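Section 5. Choosing and breaking in your cleaning sponge

Read this section before you run the Drarkis tabletop humidifier for the first time. The quick card in the box says "any soft cloth will do." We have tested that claim and don't believe it. Cloths leave lint in the tank seal, and lint is behind most of the leaks that come back to Dralport.

1. Unplug the base and lift off the tank. Empty it into a sink, never back through the spout.

2. Pick a plain sponge with no soap already in it. Ignore words like "antibacterial" on the label. A sponge is as clean as the last time you rinsed it.

3. Rinse the sponge in warm water until no color or suds come out. Squeeze, don't wring.

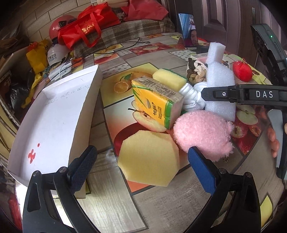 4. Mix 20 ml of white vinegar with 300 ml of water. Stronger mixes are often recommended online. They smell worse, and we saw no better result on scale.

5. Wipe the inside of the tank from the top down. Leave the mixture on the walls for 5 minutes, then rinse twice.

6. Press the sponge lightly around the seal. If the seal lifts out of its groove, push it back with a thumb before you refill.

CAUTION: Do not use the scouring side of any sponge on the tank or on the mist plate — even the ones sold as "non-scratch." Scratches hold scale, and the plate is not covered by the warranty once marked.

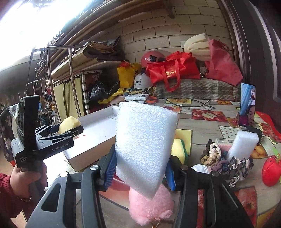

Fig. 5-2. White foam and a yellow sponge with a green scouring layer.

Note on descaling tablets: Eide and Darkance tablets both fit the tank. Neither is required. If you like them, use them, but they do not replace step 5, whatever the packet suggests.

Note on drying: Leave the tank upside down with the cap off overnight. A tank that looks dry at 9 p.m. can still have water behind the float.

7. Refill to the 83 mark on the side scale. The line marked MAX is printed a little high on units made before April, and filling to it may cause dripping at the base.

If water still collects under the unit after cleaning, stop using it and write to Kamonchanok Yimyam at the Dralport service desk. Include the code from the underside. Do not add sealant.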